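Workshop > Galleries > Old desktops, opened up

Old desktops, opened up

We get a lot of tired office towers through Tirau, and before they are stripped for parts we like to look at the insides. The gallery has grown slowly since June. Most of the machines came from the Nugroho clearance, where 214 desktops were pulled out of three floors, and nearly all of them were still in their original cases. Captions are short. If you want the part lists, ask for them by email.

The towers are laid on their sides with the panel off before anything is unplugged. It makes the cable runs easier to follow, and people who are new to the bench can work out what goes where before they pick up a screwdriver.
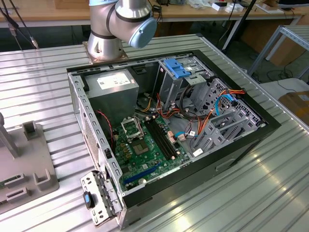

Black tower, bare grey steel inside. The CPU socket is empty and its bracket is up. Two black memory slots beside it, a long blue expansion slot near the lower edge of the board, and a blue latch on the drive cage.

Shufen Dong wrote in to say that she always takes the drives out first and leaves the power supply until last, as the cage on these older cases gets in the way of everything else. She also asked that we keep the plastic latches, which are hard to find now and snap easily in cold weather.

We do keep them. There is a tub on the shelf under the Branier bench – take what you need and write it in the book. Cage rails go in the crate beside it, sorted by case where we know the case.

Boards that still test fine are listed at the end of each month. Boards that don't are sent on to Kasex with the mixed metals, along with any cable too short to reuse. Power supplies are kept separate and are not opened here. Please don't ask us to make an exception, even for a fan.

More galleries will go up as the shelves are cleared. The next one is laptops.

Contact the workshop | © Tirau Workshop | Back to top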